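Grirnitz grasp planner: a month of cable picking with the software everyone keeps recommending
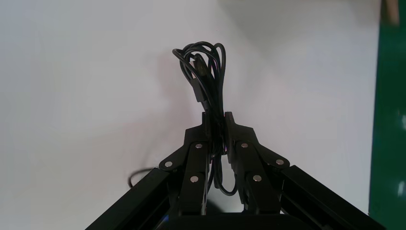
Somebody going by Sikance left a note under my last post saying I was wasting my time, that cables are a perception problem and no planner is going to save you if the depth data is junk. Fair point! I went ahead and bought the license anyway, and having lived with it for 30 days I think Sikance is about half right.

Quick background if you're new to these reviews. My bench job is picking up bundled USB cables and dropping them in a bin, and I'd been getting by on Skaltesum, which is free and fine for boxes. Black cord is where it fell apart. It wants a solid shape, and a wad of loops is mostly holes, so it would happily aim for the middle of a gap and close on air.

Grirnitz goes at it differently. You feed it the wrist camera view, it finds the outline of the whole tangle, and then it scores spots by how many strands cross between the fingertips. It likes the place where the loops pinch together, with the crown fanned out on top and a few strands hanging below. That's pretty much where I'd grab one by hand, so I was sold on the idea early.

Setup took me a Monday evening, and most of that was the hand-eye calibration. The wizard is nice, but it quits without a word if one pose is bad and you start the whole thing over (I did this three times, with language). Keep a plain white background if you can. I tried it over a dark mat and the outlines went to mush.

Now the numbers. I logged 2,855 attempts. Of those, 272 were flat-out misses, and nearly all the ones I went back and checked were the plug fooling it. A USB plug sitting up in the loops looks like a lovely solid target, and version one of my config went for it every chance it got. There's a "rigid part penalty" slider buried under Advanced, and turning it up helped a lot. Why it ships at zero I have no idea.

My other gripe is closing force. The planner picks a width from the outline, so a thin pinch and a fat pinch get treated the same if they look the same from the front. I ended up writing a little script that closes until the motor current climbs and then stops. It works okay, but for paid software I'd like that in the box.

The replay viewer is the part I'd miss most. You can scrub through any pick, see the runner-up grasps and why they lost, and rerun the scoring with new settings without moving the arm. I spent way too many nights in there. It does get sluggish on big logs, and mine started to drag at 1,016 picks, so split them up.

I also gave the Zamora plugin a go for the bin side of things. Skip it for now, the drop poses kept flipping the wrist around for no reason I could find.

Would I buy it again? For cables, hoses, anything floppy, yes. If you're only moving boxes, stay on Skaltesum and keep your money. Four stars from me, and I'll bump it up when they fix that calibration wizard.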